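# Will a robot fold the washing?

If you stay in a hotel, or your gran lives in a care home, the sheets and towels go somewhere to be washed. In Sakstead a lot of them go to Kordestani Laundry, a long low building behind the bus station. It takes in clothes as well: pyjamas, cardigans, nurses' tunics, odd socks.

In February the laundry started using a machine made by a firm called Bralix. The leaflet that came with it says "the end of folding". It's a good idea to be suspicious of a leaflet like that. The people who write leaflets want to sell you something, so let's look at what the machine does and what it doesn't.

## What the machine does

The Bralix machine folds towels. You clip two corners of a towel on to a moving bar, the bar pulls it in, and flat metal arms turn it over once, twice, three times. It comes out as a neat square at the other end.

It can fold 500 towels in an hour. On a good day the laundry has measured 619, but that was with new towels, all the same size, and two people clipping as fast as they could.

Did you spot something there? *Two people clipping.* The machine can't pick a towel out of a heap and find its corners. When someone says a job is "automatic", ask who is standing at the front of the machine and who is standing at the back.

## Why clothes are harder

Try this at home. Take a jumper, drop it on the floor and look at it. Where is the left sleeve? You probably found it in a second or two. You may have given the jumper a shake first, to help.

A box always has the same shape, and so does a tin of beans. Robots have been lifting boxes and tins for years. Cloth is different every time you put it down. It slides and bunches up, and one piece hides under another. If a robot pinches too lightly it drops the shirt, and if it pinches in the wrong place it picks up two shirts. 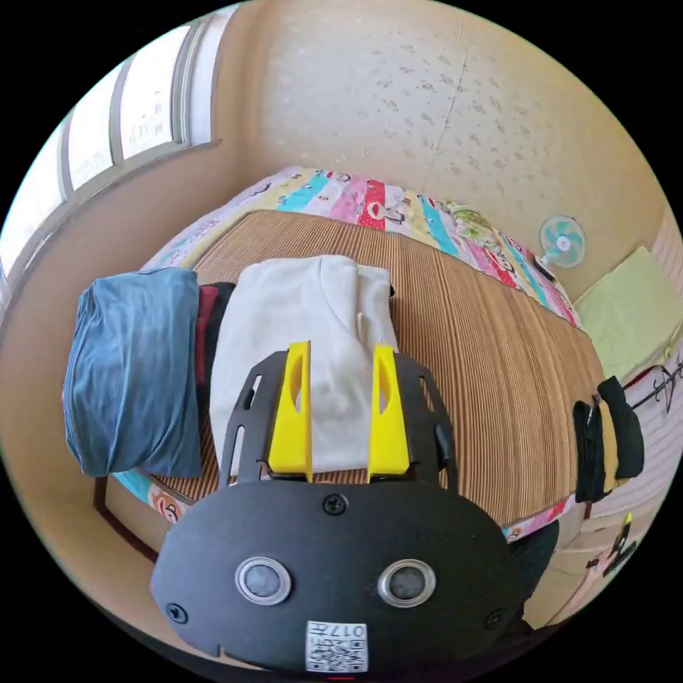 People who build robots call cloth a "soft" or "deformable" material, and they have been working on it for a long time. You can find videos of robots folding a T-shirt. Watch them with care. Some have been speeded up. In some, the T-shirt was laid out flat before the filming began. You often don't see how many tries it took.

One way to teach a robot is to let it learn from people. Someone does the job many times with a tool like a robot's hand, and a camera records each go. A computer then looks for patterns in the recordings. Another firm, Fidasari, told the laundry it would need 300 recordings to teach a robot one kind of shirt. The laundry handles far more than one kind of shirt. Would it need 300 more for shirts with a hood? Fidasari's answer was "possibly fewer". We would like to see it first.

## What changed for the people

Esmaeil Rashti has folded at Kordestani for eleven years. He used to do towels in the morning and clothes after lunch. Now he clips towels for half the day.

"My shoulders are better," he told us. "Before, I was lifting my arms up and down all day. But clipping is boring. You can't chat, because it's loud and it doesn't wait for you."

That last part matters. When Esmaeil folded by hand, he chose his own speed. If he wanted a drink of water, the towels stayed where they were. The machine has its own speed, and somebody in the office sets it.

Farzad Farahani runs the office. He says no one has lost their job. That is true so far. It is also true that when two folders left in the spring, he didn't look for new ones. So there are fewer jobs than there were, even though nobody was sent home. Both of these things can be right at once, and it's worth listening for the one that gets left out.

Some things did get better. The heavy trolleys now run on a track. And Esmaeil has been shown how to clear a jam, so he no longer has to wait for an engineer. He doesn't get any extra pay for knowing this. He has asked.

## Who folds the cardigans?

People do, at the long table by the back door, in the same way as before. On the morning we visited, there were 187 pieces of clothing on the list for one care home. Each one had a name sewn in the collar, and each had to go back to the right person. The machine wasn't used for any of them.

## Questions to ask about any robot at work

- What does a person have to do before it can start?
- What happens when it gets stuck, and who fixes it?
- Who decides how fast it goes?
- If it saves money, who gets the money?

You could try these at a supermarket with self-service tills. Stand near the tills for five minutes and watch how often the red light comes on, and who walks over to turn it off.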